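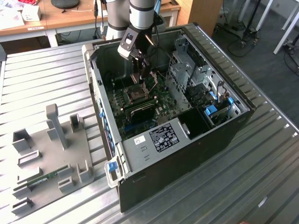 Wallberg lost again last night, by an innings this time, and I stayed up for most of it. We were bowled out for 352 in the first dig, which I thought was a decent score on that pitch. Then Skilia batted for the better part of two days and it stopped looking decent.

My problem is with the bowling plans. The spinner got 35 overs in a row from the same end with the same field, and the batters worked out by lunch that they could push him to deep point for one whenever they liked. There was no slip after the first hour. When the second new ball came, the captain waited almost 40 minutes to take it. I don't know what he was waiting for.

I keep my own scorebook and have done since school. I also put everything into Statport afterward, so I can look up things like how often we take a wicket in the first six overs after tea (hardly ever). The home page over there says I have entered 1501 innings. A lot of those are club games that only matter to the people who played in them.
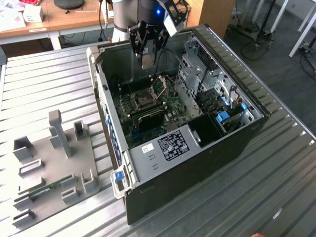 Open computer case with the CPU socket exposed.

The second innings was shorter. Two run outs, both avoidable, and a number five who left a straight one. The last pair hung around until it got dark and then came back in the morning and lasted three balls.

Next up is Belay, away, in October. They have a good left-armer and a small ground with a short boundary on the pavilion side. I would bring in the extra seamer and drop a batter, but I said that before the last tour as well and they went the other way. I'll put the squad up when it's announced.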